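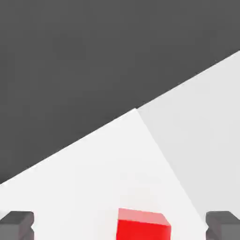
Red cube between the gripper fingers, in simulation.

From: Beatriz Bettencourt
To: Menidham home automation list
Subject: Re: Re: So when does it fold my towels?

Jenő Balogh wrote:

> I have been reading this list since May and I enjoy it very much, but I
> have to ask what my wife asks me every evening when she sees me at the
> computer. We have two kids, a dog and a kitchen that is never clean.
> I keep seeing clips of robots loading a dishwasher. Is any of it close?
> If I put money aside, could I have something in the house in 3 years
> that picks up the floor and puts the cups away? Or is it all still
> blocks on a table? Please be blunt, I can take it.
>
> Jenő

Dear Jenő, and everybody else who wrote to me off-list with more or less the same question,

You asked for blunt, so I'll start there: a lot of it is still blocks on a table, and the table is often a simulated one. I put a view from our own practice task at the top so you can see what I mean. Red cube, white surface, two gripper fingers with plenty of room between them and the cube. That is what I look at for a good part of my working day, and I'm very fond of it, but I do understand that it won't impress your wife!

Let me try to say why we bother with it, and then I'll get to your cups.

A cube is a kind object. It has flat sides, it doesn't squash, and one side is as good to hold as another. In simulation you can run the pick over and over while you're having lunch, and when it goes wrong nothing gets broken. At Moreira (the small shop where I work, for those who are new) we run 600 tries overnight before we'll let a change anywhere near the real arm. In the morning I come in with my coffee and look through the failures, and I'm always a bit surprised by how dull they are. The fingers come down a touch early and knock the thing sideways. Or the cube is turned a little and they pinch it by a corner and it spins away. My son does the same with peas, so I try to be patient.

Now the cups. A cup has a handle, it may be wet, there may be a spoon standing in it, and there's another cup right up against it. Your cupboard has a door, and I'd bet the door sticks. Every one of those is a separate problem that somebody is working on, and people have made really nice progress – I don't want to sound gloomy. On a good day, with our own five mugs on our own counter, the arm puts away four of them. The fifth one has a narrow handle and I have started drinking from it myself to keep it out of the test. But that's our counter, with our lights, and me standing there with a hand on the stop button. When we took the same program over to the Celtum workshop, where the counter is a good deal shinier, it did so badly that we packed up early and went for soup.

Shop-floor work is a different story, and I think some of you will be happier with it. If the parts come in the same tray, facing the same way, a machine can move them all day long, and that has been so for years. The folks at Piltach have one that moves small housings from a tray to a fixture and they hardly talk about it anymore. What they'd like is for it to cope when somebody sets the tray down crooked. Well, that's the turned cube again, isn't it? So when I spend a week on a cube that sits a little rotated between the fingers, it's their crooked tray I have in mind as much as anything in a kitchen.

To your question about money, then. For the floor, a plain robot vacuum is fine, as long as the kids clear their socks first (I know, I know). For picking up the socks, I wouldn't save for it yet. In three years I'd expect to see machines you can buy that do one or two chores slowly, in a tidy room, with somebody close by to rescue them. Would I want one in a house with a dog? I would not, and I build the things. Towels I think will come before cups, by the way. A towel doesn't break when you drop it, and a badly folded towel is still a towel you can use. There are people here who'll disagree with me on that, and I hope they write in.

If you'd like to play in the meantime, Jenő, I can send you our cube task. It runs on an ordinary laptop, and your older one might enjoy steering the fingers by hand with the arrow keys. Most people who try it are cross with it within a few minutes, and after that they're much kinder about our progress. Just write to me off-list and tell me what computer you have.

Please give my best to your wife, and tell her the towels are being thought about.

Warmly,
Beatriz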